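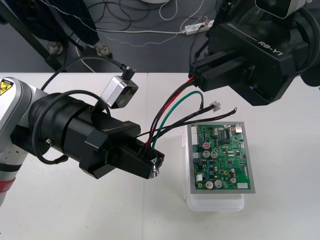
Clevine Bench Support: harness handling, two-arm cell

Status: open
Product: Flidura task runner
Site: Flastside, appliance repair shop
Opened: May 30, 2026

Reported problem
We want the arms to take over harness work on control boards. A tech can pick up the wires, find the right plug and seat it without thinking much. The arms can hold a bundle between them, but the job stalls when a loose lead swings across the plug. The ring terminal on the ground wire is the worst for this.

Tried so far
Slowed the lift. Changed the grip point from the middle of the bundle to just behind the plug. Laid the board in its tray flat on the table and started over with both grippers clear.

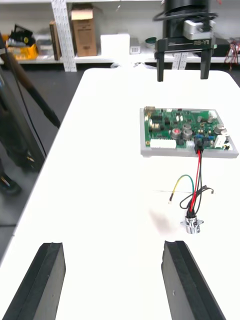

Issue 1402

Reply from support: please start with the bundle on the table and the ground wire off to one side. Set the retry limit to 2 and pause after each lift. Do not raise the force limit to make up for a bad angle.

Shop: done. Pickup is better. Seating still fails in some 19 tries out of a full day's run, and a person has to step in each time. The other trouble is anything that hangs from the wires, as the position estimate lags when the part swings.
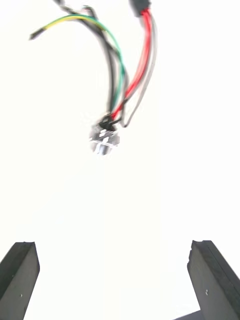

Next steps

1. Add a settling wait before the fingers close.
2. Send the wrist camera logs to Atallah for review.
3. Keep plug seating as a hand job for now. The arms can do fetching and sorting.

Ticket stays open until step 2 is answered.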